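The lost property of the Gellelby ferry lived in a gray metal bin on a table in the ticket office, and on 11th January it became my job to empty it.

"Two hours, tops," said my supervisor, who had been putting it off for 2 years.

There was a ledger. It ran to 148 entries, most of them umbrellas, and the last one read *misc., see bin*. I saw bin. Between Horkberg and Trinidby the human race had shed gloves, one ski, a trumpet mouthpiece and a wedding cake topper with the groom snapped off at the knee. I wrote labels. I made piles. By lunch the piles had opinions about each other.

What was left at the bottom was the stuff no label wanted. A pair of sunglasses with blue frames, left on a ferry that hadn't seen the sun since the previous owner of the ferry. A can, crushed, which somebody had presumably handed in with a straight face. A little see-through green thing.

I looked up the can in the rules. Items of no value were to be kept for 221 days, in case the passenger should feel differently.

So I put the lot back. I wrote *misc., see bin* in the ledger, in my best handwriting, and went to tell my supervisor it was done. She asked if there had been anything nice.

"Sunglasses," I said.

"Oh," she said, and felt the top of her head. "What color?"

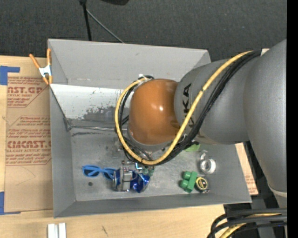 *Misc., see bin.*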